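Suchbegriff eingeben Suchen

Weichspüler bei Mikrofasertüchern wirklich so schlimm?

Überall liest man, Weichspüler ruiniere Mikrofaser. Belege habe ich keine gefunden, nur Leute, die voneinander abschreiben. Hat das mal jemand verglichen?
Zainab Ibrahim

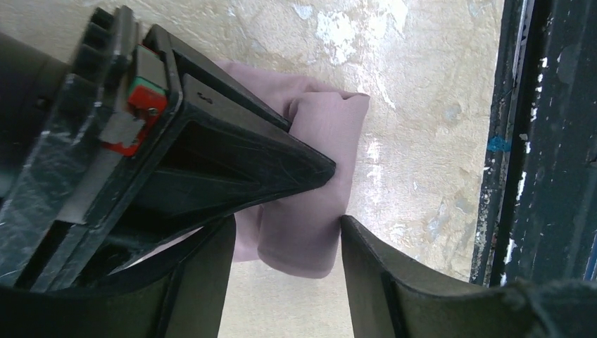
Meine Tücher von Hanemell wasche ich bei 60 Grad, seit Juli ohne Weichspüler. Einen Unterschied merke ich bisher nicht.

Antwort 1
Weiß doch jeder, dass das die Fasern verklebt. Lass es weg.

Antwort 2 (Palesa Pillay)
»Weiß doch jeder« ist kein Vergleich. Ich habe 7 Tücher ein Jahr lang mit gewaschen, die nehmen Wasser schlechter auf als die anderen. Kann auch am Alter liegen.

Wir verwenden Cookies. Einstellungen Akzeptieren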